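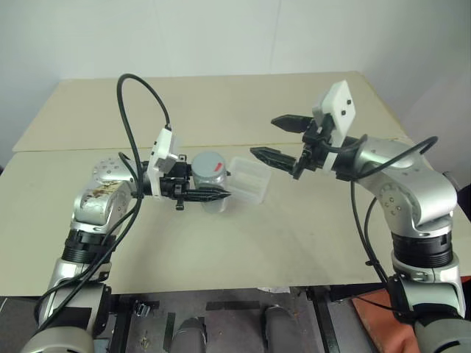
Page last changed: September, evening

Notes on collecting the jar set

I have spent most of my spare time this month on the jar and container task, and the numbers are finally in a state worth writing down. The target was 720 usable episodes. I recorded 917 and threw away the rest after review, so the waste is higher than I would like.

The task is simple to state. A clear jar with a grey lid and a shallow clear plastic container start side by side near the middle of the table. The left arm takes the jar. The right arm steadies or moves the container, depending on the variant. Both arms go back to rest and the episode ends. There are 7 variants, which differ in starting layout and in which item is moved first.

Clear objects were a deliberate choice. Our earlier set used opaque mugs, and the policy trained on it did well on mugs and badly on everything else. With a clear container on a beige table, the walls take on the colour of whatever is behind them and the rim is the only edge with much contrast. I wanted the training data to contain a lot of that. Aliki Ververidis argued for putting a dark mat under the items for the first half and taking it away later. We tried it for one evening. The policy learned the mat.

On the operating side, the main source of bad episodes was the approach to the jar. When the two items sit almost touching, the left fingers have to come in around the jar without catching the container beside it. My early attempts came in too fast and too low, and the container went sliding. I kept a small number of these where I recovered cleanly, tagged as recoveries, and dropped the others. A fixed pause before closing the gripper helped me but showed up in the policy as a dead stop, so I now vary its length on purpose.

The second source was the idle arm. While one arm works, the other should hold its pose with the gripper open. If the operator's hand drifts, the idle arm drifts too, and the model has no way of telling that this means nothing. The Ramanauskas filter (in the Fundov tools, under clean-up) flattens small movements of this sort. It also flattens slow, real ones, so I run it only on segments I have marked by hand.

Sessions are 15 minutes, then a break. I tried longer ones and the discard rate rose in the last part of each. I label straight after each session, while I can still remember why a grasp was odd. Labels are short: variant, which arm moved first, success, and a free text note. The free text has been more use than I expected - it is how I found that one variant had been recorded with the start positions swapped.

Storage is on Kumum, with a second copy on the machine in Pralville. Camera streams and joint readings are saved separately and joined by timestamp at load time. I have had one batch where the clocks disagreed by enough to matter, and the check for that now runs before recording starts.

Still to do:

Re-record the swapped variant.
Put more spread into the start positions. Too many episodes begin near the centre of the table.
Hold back one variant entirely for testing.
Write the loader notes properly, including the tag names, which changed halfway through.

First training run on the full set is going now. I will add the results to this page when I have them.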